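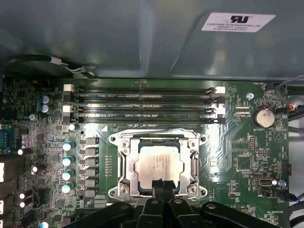
According to Marites Pascual, a processor that's been sitting under old paste for years has to be replaced, and cleaning it is a waste of a Saturday's worth of wipes. I have my doubts. The shop in Tudholm wants $104 to swap the chip in our old Dell tower, and that's more than I'd get for the whole thing. It started shutting itself off in February. I've got the memory out and the load plate open. Is there any real reason a dirty chip can't go back in? And do I have to strip out the power supply and drives as well, like the shop says?

Lemlem Wako, Masham
December 2018

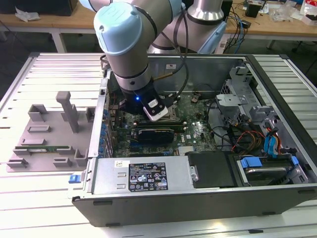
Dzifa Alhassan

I'd want to hear the shop's reasoning on that one. The power supply and hard drive can stay put. Lay the case on its side, unplug it from the wall and leave the rest alone. The blue plastic rails are for sliding the drive out and you aren't touching the drive.

As for the chip, stains on the metal lid tell you very little. Clean the lid with isopropyl and a lint-free cloth, 2 or 4 passes, until the cloth stops picking up colour. Don't scrub the green part around the edge. If it still shuts off after fresh paste, check the fan before you believe anybody about a dead processor.
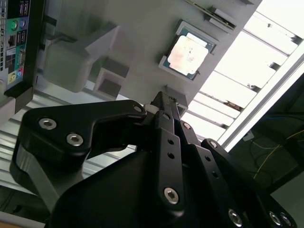

Processor lid, blotches and all

Araba Frimpong

Toss it. Old computers aren't worth the bother.

Doaa Abdel Rahman

Dzifa is mostly right, but I'm not sold on the wiping until it shines – a faint mark left on the lid won't hurt. What will hurt is a bent pin in the socket, so lift the chip straight up if you take it out at all. Skip the Skamwood cleaning kit too. I bought one and as far as I can tell it's rubbing alcohol in a nicer bottle.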